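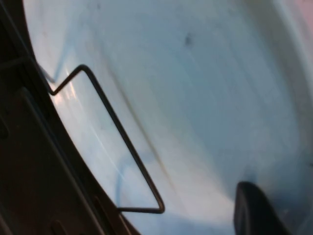
Pikolance fixes and cleans up household things. Small stuff mostly — bins, basins, lamps, racks, drying frames, lids that don't sit right. We're in Trenanau, on the ground floor, door on the side street. Bent wire is a big part of the week. A dark wire loop like this one, with a sharp corner at one end and a tight rounded turn at the other, standing off a dark rim over a smooth white curve, is very much our kind of work. Wire takes finish badly if you rush it. White surfaces are worse, any little speck shows, and there's one near the top here that you'd look at forever once you'd seen it. We like both jobs. More on wire further down.

About Pikolance

Started as a Saturday table at a flea market, sort of. One folding table, a vise clamped to the end, a coffee can of screws. People brought things over while they shopped and picked them up on the way to the car. Then they started bringing bigger things. Then the table legs went.

We moved indoors one February, which was a dumb time to move a workshop, and the heat didn't work for the first stretch. Gloves on, tea everywhere. The shop was a dry cleaner before us and you can still find the old ticket hooks on the back wall. We use them for orders. Tag, string, hook. Works fine.

These days there are two benches, a sink room, a finishing corner with a fan, and a front counter that is always too full. We keep meaning to fix the counter. The drawer sticks.

What we do

Straightening. Wire racks, baskets, hangers, handles, hooks, lamp frames. Most of it by hand over a wood form so the bend stays clean. Some wire wants to go back where it was. Some wire has been bent so many times it's tired and will snap, and we'll tell you that at the counter before we touch it.

Cleaning. Hard water, soap film, rust marks, old tape, the gray line that shows up where metal has rubbed on something pale. We use our own paste for this, called Kinda. It started as a joke label on a jar ("is it clean?" "kinda") and the name stuck. It's a mild paste, no strong smell, and it goes on with a damp cloth. Not for bare aluminum. Not for anything gilded. Please read the lid.

Touch-up. Chips and specks in white finishes. We match by eye, by the window, in daylight, and whites are all different — some go blue, some go cream, some go pink next to a warm wall. If you want a quick answer on a color, come before lunch. After that the light in the shop turns yellow and we just won't call it.

Rims and seams. Loose edging, trim that's pulled away, old glue, gunk in the seam. Slow work. Toothpicks and patience. This is priced by time and we'll give you a top number first.

Parts. We keep bins of odd feet, knobs, pins, clips and hinge bits. Not for sale by the bag, but if we've got the one you need it goes in with the repair.

What we don't do

Plumbing. Wiring beyond a lamp plug. Anything gas. Anything with a screen. Pianos (we were asked). Car parts, though the body shop past the laundromat is good and they don't mind being asked small questions.

We don't do same day. We used to say yes to same day and then nothing in the shop was ever done, it was all just half done on the floor.

Prices

The minimum is 10 dollars. That covers a look, a basic straighten or a basic clean, and the tag. Most things people bring in land close to that. Nothing leaves the counter without a written top price, and if we go past it, that's on us.

We cap any single piece at 400. If it's going to run more than that we'd rather send you to a specialist, and we have a list taped inside the cupboard.

Two or more pieces at once, the second one skips the minimum. Matching sets count as one if they fit in the same box.

Cash or card. No checks please, the bank is a walk and it's uphill.

How we work on wire

Since everyone asks.

First we draw it. Pencil on brown paper, the piece laid flat if it'll lie flat, traced round. If you've got a second one that isn't bent, bring it! Makes the whole thing faster. If you don't, we go by the marks. Finish usually cracks on the outside of a bad bend and you can read where it used to go.

Then corners. Corners before straights, always. A long straight leg is easy to get right and very easy to get wrong again when you go back for the corner, so it goes last. Rounded turns get done over a dowel. We have a whole rack of dowels in different sizes, some of them are just broom handles, and one is a chair leg that happens to be perfect.

Then fit. Does it clear the thing it's next to. Does it scrape. Wire that scrapes a white surface leaves a gray line in no time, and then you're back for a cleaning too. We check clearance with a strip of cardboard — slide it between, if it drags we go again.

Then finish, if it needs any. Dark brown and black we keep on the shelf. Other colors, ask, we order those in and it takes a while.

How we work on white

Wash it. Look at it. Wash it again. A good half of the "chips" that come in are stuck-on something and lift off with a thumbnail and warm water. We charge you the minimum and send you home, sorry and congratulations.

Real chips get cleaned out, dried overnight, filled thin, dried again, filled again. Curved pieces take longer than flat ones. A curve throws light back at you in a streak, and any bump in the fill sits right in the streak. So we turn the piece under the lamp a lot. It looks like we're doing nothing. We're looking.

We won't spray a whole piece to hide one spot. If you want it all one new color thats fine and we'll do it, but it's a different job and a different price.

The Tsegaye room

The back room is called the Tsegaye room. Older name than us, it was painted over the door when we moved in and we kept it. It has the long table and the good lamp, and it's where we hold the open bench evenings.

Open bench is for people who want to do it themselves. Bring your thing, use our tools, ask questions. We don't do the work for you but we'll stand next to you and wince. Tea is free. Cookies if someone brings them. Closed shoes, hair tied back, no kids under 10 at the vise.

The tool wall in there is for everyone. Outlines are painted on the board so you can see where each thing goes. Please put them back where they go. The small round-nose pliers wander off every single time and they're the ones we all need.

We also do a school visit now and then. Classes bring in a box of broken classroom things and sort them — fix, clean, parts, trash — and then fix a few. It's loud. They're better at sorting than most grownups. Teachers, write to us early in the term.

Where we are

Trenanau, side street entrance, green awning. There's a bell and it's broken (yes, we know), so knock. Street parking, two-hour limit. The ramp is at the back through the yard, call from the gate and someone will come open it.

If you're bringing something big, call first and measure it. The door is narrow and the turn by the counter is tight. A bathtub got stuck there once. It was stuck for a good part of an afternoon and people bought paste over the top of it.

Picking up

We'll text when it's ready. We hold finished work for 100 days, then we text again, then it goes to the shelf by the door with a price on it. Please don't let it go to the shelf. Bring the tag. If you've lost the tag tell us what it is and what color, and have a little patience, the hooks get crowded.

Check your piece at the counter before you go. Turn it over, open it, push on it. If the bend isn't right or the white isn't right say so there and we'll take it back in. If it goes wrong at home in the first couple of weeks, same deal, bring it in, no charge for the redo.

Kinda paste

Sold at the counter, small tin or refill. Bring the old tin back and we'll fill it for less. We make it in the sink room when there's a quiet morning, so sometimes there is none and a sad sign on the shelf. We don't ship it right now. Tried that. The lids came off.

Getting in touch

Phone is best in the mornings. Email gets read at the end of the day, after sweeping. Pictures help a lot — one of the whole thing, one of the bad part, and put something ordinary next to it so we can tell the size. We can usually give you a guess from pictures but the real price happens at the counter, with the thing in hand.

We're looking for a part time person for the cleaning side. Steady hands, doesn't mind wet sleeves, okay with the radio. No experience needed, we'll show you. Drop a note at the counter or send an email with "bench" in the subject so it doesn't get lost.

Page last updated April 22, 2024. Hours are on the door and on the phone message, the door is more likley to be right.

Home
Services
Open Bench
Kinda Paste
Contact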